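May, dye bench notes, iron black series

Third go at the iron-over-tannin black, and I am so pleased with this one! Started the tannin bath at 8:40 am with the oak gall extract from Skallwood. It smells like a wet fence and dissolves much better than the last bag. 448 g of cloth dry weight, scoured yesterday with soda ash and rinsed until the water ran clear.

Bath 1 is tannin only, held just under a simmer. Cloth went from cream to a sort of weak tea. Bath 2 is the iron, mixed separately in the old enamel pot (please keep that pot for iron, it will gray everything else it touches). The color change is the best part of this whole job. You lower the cloth in and it goes slate before you've let go of it.

Dips so far: 3, at 30 minutes each, with a good airing on the line between them. After the first it was pencil gray. After the second, charcoal with a bit of purple in it. The third took the purple out, and I did a little dance by the sink.

For anyone matching by eye, do it in daylight and next to something you already think of as black. The bench lamp flatters everything. 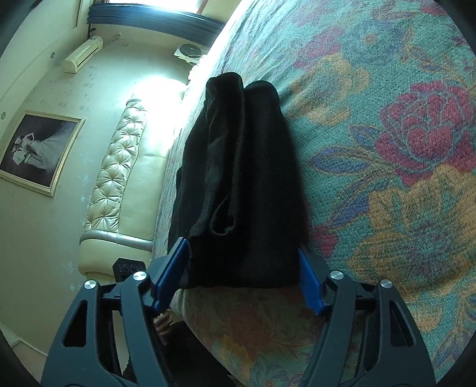
Rub test and wash

Dry rub on white cotton: faint smudge, much better than the Oltulora logwood recipe. Wet rub: still a gray thumbprint, so another rinse is due. Washed one swatch with the Netetach neutral soap and one with ordinary dish soap. The dish soap one went brownish along the cut edge, which I sort of love, but it's no good for the order.

Hand feel is a touch harsh. Iron does that. Going to cut the iron by a third next time and see if a fourth dip makes up the depth. Might also try the Asadi myrobalan in place of the galls (half a jar left, top shelf, lid is stuck).

To do: label swatches, order more soda ash, strain bath 1 and keep it, there is plenty of life in it yet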